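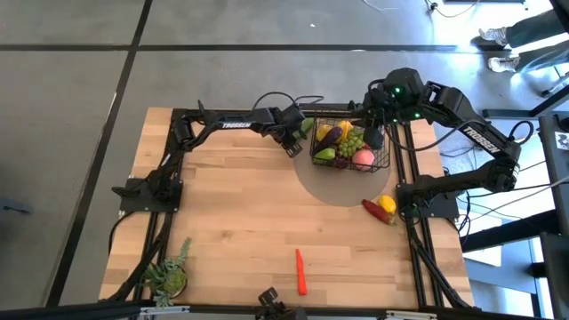
Search products… Go

Peleo Worktop Oil

A hard-wearing finishing oil for solid wood kitchen worktops, tables and chopping blocks. Made in small batches at our Hidbridge workshop.

£27 a tin, cloth included

We love this oil. We've been making tables and worktops for long enough to have tried nearly everything you can rub, brush or wipe onto a piece of wood, and Peleo is the one we kept going back to, so in the end we stopped buying other people's and put ours in a tin. It goes on easily, it smells faintly of oranges while it dries, and the first time you wipe it over freshly sanded oak you'll see why we go on about it. The grain just wakes up! Dull patches go deep and warm, and all those little flecks you never noticed come forward.

What's in it

Linseed oil and tung oil, a little carnauba wax, and orange oil to thin it. No colour is added, though any oil will warm the wood up a shade or two, and on pale timbers such as maple and ash you'll notice it more. If you want your ash to stay very white, this is probably the wrong tin and we'd sooner tell you now. Try some on the underside first, or on the offcut if your fitter left you one.

Please note that tung oil comes from a nut. If there's an allergy in the house, talk to us before you buy.

What it suits

Oak, beech, walnut, iroko, maple, cherry and sycamore, all of which we've finished ourselves at one time or another. Walnut is the show-off of the bunch and hardly needs any help. Beech is thirsty and sometimes a bit blotchy on the first coat, but it evens out on the second, so hold your nerve. Iroko can be slow to dry (it's an oily wood to begin with) and likes thin coats and a warm room.

It's lovely on joined-stave tops, where lots of narrow strips are glued side by side, as each strip takes the oil slightly differently and you get far more variety across the surface than you had when it was bare. End grain chopping blocks drink it like nothing else. Keep feeding them until they stop.

Don't use it over varnish or lacquer, where it will just sit there and go sticky. To find out what you've got, put a drop of water on the surface and leave it for a few minutes. If the wood darkens underneath, you're fine. If the drop sits on top and nothing happens, there's already a finish in the way, and it'll need sanding off or at least a phone call to us.

Putting it on

Sand along the grain, finishing with a fine paper, and get rid of all the dust. A hoover and then a barely damp cloth does the job. Let the wood dry.

Stir the tin properly. Really get down to the bottom, as the wax settles there and you want it in the oil. Don't shake it or you'll be brushing on bubbles.

Wipe on a thin coat with the cloth, working with the grain, and leave it for twenty minutes or so. Then buff off everything that hasn't soaked in. This is the step people skimp on. If the top still feels tacky the next morning, there was too much left on, and a rub with a cloth dampened with fresh oil usually lifts it.

Leave overnight and do it again. New wood wants two coats on the underside as well, and please don't forget the ends and the cut-out round the sink! Water gets in at the sink before it gets in anywhere else. Khrystyna does those edges with an old toothbrush and they come out beautifully.

You can use the surface gently the next day. Keep wet cloths and standing water off it for a week, and hold off putting anything heavy down while it hardens.

Safety

Cloths soaked in linseed oil can heat up by themselves as they dry and catch fire. Never screw them up and drop them in the bin. Spread them out flat outdoors until they're stiff, or soak them in water and seal them in a metal tin. Open the windows while you work, and keep the oil away from children and flames.

Looking after it

Day to day, warm water and a soft cloth with a drop of washing-up liquid is plenty. Skip bleach, anything with grit in it, and those green scouring pads. Hot pans go on a trivet, always. Iron pans and tins left wet on oak will leave a black mark, and that's the tannin in the timber having a reaction, nothing to do with which oil you chose.

When the surface starts to look dry or water stops beading, give it a light rub down and one more thin coat. In a busy kitchen that might be every few months by the sink and once a year everywhere else. You don't have to do the whole run! That's the joy of oil over varnish: you can touch up one tired corner on a Tuesday evening and have it blend in by breakfast.

What people have told us

"I'd been putting off our old beech table for ages and it's come up better than when we bought it. I keep stroking it as I walk past." Antonina Skoryk

"Took longer to dry than I expected, but my kitchen is freezing. Lovely finish. Would have liked a bigger cloth." Bohdan Ivanyshyn

(Fair point, Bohdan. The cloths are bigger now.)

"Used it on an iroko worktop and a rolling pin. The rolling pin may be my favourite." Uliana Derkach

Questions we get a lot

Can I cut food on it? Once it has fully hardened, which takes a few weeks, yes. Do use a board on your worktop though. Knife marks in the worktop are a pain to sand out.

How long does it keep? Two years with the lid pressed down firmly. If a skin forms, peel it off and strain what's left through an old pair of tights.

Will it do for garden furniture? It'll look smashing until the weather gets at it. Our Nakix outdoor oil is made for that and has a UV filter in it.

Is there a larger size? Yes, we do a 3000 ml can for fitters and for anybody with a great deal of worktop. Ring the workshop and ask for Kacper, as it isn't on the website yet.

Delivery

Tins go out by courier from the workshop. Oils can't travel by air, so some islands take longer. Collection is very welcome, and if you bring a bit of your own wood we'll happily put a patch on it so you can see the colour before you decide.

Vakulenko Woodcare, The Workshop, Hidbridge | Contact us | © Vakulenko Woodcare. All rights reserved | Back to top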